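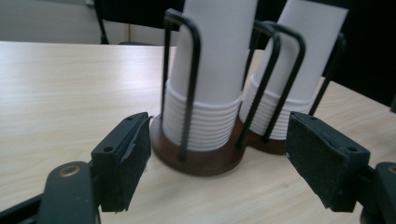 Hand-held gripper at the two cup holders, cup task, April collection.

Rillora cup and table handling: progress report to the Reltness fund
Apr 28, 2024

Summary

We have 943 usable demonstrations toward the 2,000 we promised, and a fault that cost us 264 more. The fault is understood, the fix is cheap, and the team is more excited about this task than when we started. The bad news comes first.

What went wrong

The jaws on our hand-held gripper are lined with a soft black pad, and the edge of the left one has frayed and started to peel near the top. With the pad lifting, the fingers no longer close evenly on a paper cup. Our Flota software works out grip width from the finger position, so it was logging a firm hold when the cup was barely pinched. Obi, the arm that learns from these recordings, copied that faithfully. On the test bench it closed too wide, lifted, and left the cup behind. On other tries it caught the wire of the holder and dragged the whole thing toward the edge of the table.

One of those drags set off the force limit and the arm stopped as it should. Nobody was inside the marked area and nothing was damaged. We still logged it as a safety event, and Obi has been kept at reduced speed since then.

How we found it

We spent too long looking in the wrong place. Nine training runs went by with changes to the learning settings before somebody laid the width logs from early and late sessions side by side and saw the drift. It was a great moment, even if it meant throwing out work! We should have checked the tool first. Pad condition was not on the daily checklist, and that was our mistake.

What we have done

The 264 affected recordings are out of the training set and kept in a separate folder. Flota now asks for a zero check with the jaws closed at the start of each session and will not record until it passes. Pad edges are inspected at the same time. We are trying a thinner pad material with the edge wrapped around the jaw block, and the early samples look very good.

Why we like this task

Nested paper cups are wonderfully hard. The rims sit tight together, the walls give under light pressure, and the wire loops leave only certain ways in. A small error in grip width shows up right away, so the repaired setup should teach us a lot.

Next steps

New pads go on both fingers in May, followed by repeat recordings of the lost sessions. Obi goes back to full speed only after a clean set of bench tests with the drag case included. We are not asking for extra money. We do ask to move the 2,000 milestone to the end of May.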